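Switch Desk (Trakden)

The Switch Desk is the simulation and automation section at Trakden, a maker and tester of household fittings, and the name is also used for the working method that grew up there. Its staff teach robot arms to operate wall switches, toggles, latches and drawer pulls, first in computer-rendered rooms and then on real test benches. Although small by the standards of industrial automation, the section is well known within the company for how thoroughly it changed the daily work of the people on the old hand-testing line, nearly all of whom stayed on!

Background

Before the Switch Desk, fittings at Trakden were tested by hand. A tester sat at a bench with a plate bolted upright and worked each toggle until the supervisor's sheet was full, then turned the plate and began again. The work was steady and quiet, and it was hard on the thumbs. Testers rotated to packing every second hour, and a popular bench by the window was assigned by seniority.

The section was set up by Ataahua Whitcombe, a former hand tester who had taught herself to build rendered rooms in the evenings. She started with 9 people, all from the testing line, and a single arm. The simulation software, Fuvisix, was written in house and is still maintained by two of the original group. Its first rooms were bare boxes. Later ones were furnished with plants, lamps and tables, partly to give the software more varied backgrounds to cope with and partly, as Whitcombe has cheerfully admitted, for the pleasure of making them.

Work in simulation

A task begins with an operator steering a simulated arm by hand controller. The operator approaches the fitting, closes the fingers on the moving part and carries out the motion, and Fuvisix stores the whole attempt. A standard set is 100 attempts per fitting, shared among several operators so that no one person's habits dominate. The library holds 1711 tasks at present, of which 367 involve switches or toggles. 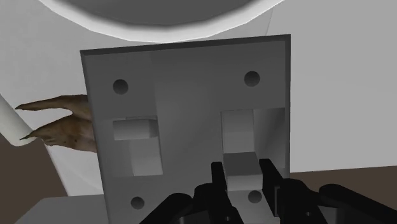
Toggles are regarded as the best training ground for new operators. The part is small, the travel is short, and a grip taken slightly off center tends to push against the surrounding plate. Experienced operators speak of "coming in square," meaning that both fingers reach the block at the same depth, and it is a lovely thing to watch when done well. Former hand testers pick it up remarkably fast. Many of them say they can guess where a toggle will bind from its shape alone, a skill that never appeared in any job description before the section existed and is now paid at a higher grade.

Stored attempts are then reviewed. A reviewer replays each one, marks the moment of contact and the moment of release, and rejects any in which the fingers scraped or slipped. Review was originally a separate job, but operators asked to do it themselves, and the two roles were merged.

Work at the bench

Motions that pass review are moved to the Brandão hall, where real arms repeat them on physical fittings. Each bench is looked after by an attendant, who changes the plates, checks the fingers for wear and stops the arm when something sounds wrong. Sound matters a great deal in the hall. Attendants keep a shared notebook of clicks, creaks and rattles, with spellings that only they can read, and entries from it have been turned into software alarms more than once.

Effect on staff

The most immediate change was physical. Repetitive switching by hand ended within the section's first winter, and so did the rotation to packing. Shifts became more sociable as well, with operators often working in pairs and talking through an awkward approach together.

Other changes were received less warmly. Screen work brought tired eyes, and the early schedule, which had operators steering for a whole morning without a break, was dropped after complaints. Some testers missed the feel of the parts. In response, every operator now spends one shift in four in the Brandão hall, and a tray of current fittings is kept beside each workstation for handling. Two testers returned to packing by choice and kept their pay.

Training

New staff follow the Kurside course, named after the street where its first classroom stood. It opens with a full day of hand testing at an old bench, and only then moves to the controller. Graduates build a small room in Fuvisix as their final piece, and the better ones are added to the library under the maker's initials.

See also

Hand testing
Robot gripper
Teleoperation
Brandão hall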